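Speaker notes: "Free for kids": what the free cartoon and coloring sites are selling
Parent evening, school library, Tuesday, 7 p.m.
Slot is 30 minutes with questions. Talk slowly. Skip the part on apps if the first group runs over.

Slide 1. Title

Say hello, say what this is. I write about children's entertainment for a living and I have spent too much of this winter on websites that offer free coloring sheets, free dress-up games and free name generators for whatever cartoon is popular this season. I'm not here to tell anyone to throw the tablet in a lake. My own house has a tablet in it.

Ask for hands: who has searched for a cartoon name plus the word "coloring" in the last month? Wait. Let them look at each other.

Slide 2. The word "free"

Every one of these sites says it on the front page, usually twice. Free games, free pictures, all free, no sign-up. I'd like us to be a bit suspicious of that. Somebody pays for the servers. Somebody pays the person who traced a pony badly and gave it five legs (yes, I found one, it's on the handout).

The one I looked at hardest is Cluvereck. It claims 1442 coloring pages. I opened 200 of them over two evenings. A lot were the same page under another title. "Princess with Castle" and "Castle Princess Fun" were the same drawing, flipped. I can't tell you how many real pages there are, and I doubt the site could either.

Don't read out the list of titles. They can see it on the slide.

Slide 3. What a visit looks like

Walk through it at a kid's pace. You land on the page. There's a picture and a big green button that says Download. The green button is an ad. The real link is small, gray, and below it. A six-year-old taps the green one every time. So did I, the first time.

Then comes the "quick quiz" before the picture. What's your favorite color, what's your pet's name, when is your birthday. Maybe it all gets thrown away. The privacy page I found didn't say so. It said data "may be used to improve your magical experience," and I'd like somebody to explain what that means in English.

Pause here. This is where people start asking about their own favorite site. Take one question, then move on, or we'll never get to slide 5. 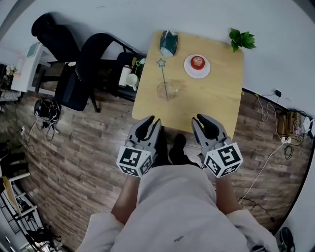 Slide 4. "But it's educational"

This is the claim I trust least. Skollau sells a paid version of the same thing, with a monthly fee and a badge that says it builds creativity and early learning. I wrote and asked what the badge was based on. The reply thanked me for my interest in learning through play. I wrote again. Same reply, new signature.

Be fair on this. Coloring is fine. Kids like it, it's quiet, it keeps hands busy. I just don't see why it needs a badge. If a company says its pony game teaches math, ask to see the math. In the Skollau one, the math was tapping on 2 cupcakes when a voice said "two." The child I watched had been able to do that for years.

Also be fair about price. Paid sites do mostly drop the green button. That's worth something. Whether it's worth a bill every month is up to you, and please check how to cancel before you start. I had to go through 11 screens to get out, one of which offered me a free unicorn.

(If they laugh, wait. If they don't, keep going.)

Slide 5. Video channels

Different problem. Here the cartoon is cut up, sped up, and put back together by people who had nothing to do with making it. The Quispe channel is the example. Bright thumbnails, famous characters, a title with six exclamation marks. Inside, a pair of hands opens plastic eggs for over 11 minutes and the famous character shows up once, as a sticker.

I don't think it's dangerous. I think it's junk, and I think it's built so that the next one starts before a kid can look up. Show them where the autoplay switch is. Use the clip with the sound off, the music gets into your head.

Someone will say their child learned all the character names from it. Fine. Say good for them. Names are also on the back of the cereal.

Slide 6. What I'd do

Keep this short, they're tired by now.

Print a stack once, at home, from a site you have looked through yourself. Put the stack in a drawer. The library also has coloring books that can be copied, ask at the desk.

Go to the official page for the show first. Those have ads too, for their own toys mostly, but you at least know who is selling.

Type the birthday in wrong. I'm serious.

Sit through one whole video with your kid, all of it, before you decide about a channel. I did this with Junmont, which I'd expected to hate. It was slow and a bit dull, the voices were silly, and the story had an ending. I have no idea if they'll keep it up. New channels are often decent until they start chasing numbers, so check again in a few months.

Slide 7. Questions

Likely ones:

Are the pictures legal? Mostly I doubt it. Very few of the free sites I saw named an artist or said they had permission. For one sheet on your own kitchen table nobody is coming after you. A school putting them in a newsletter should think harder.

What about ad blockers? They help with the green button. They don't help with the quiz.

What age is OK? I don't have a number and I'd be wary of anyone who gives you one without meeting your kid.

Is the paid one safer? Fewer ads, yes. Safer, I don't know. Tell them I don't know.

Handouts are on the table by the door. The five-leg pony is on the back.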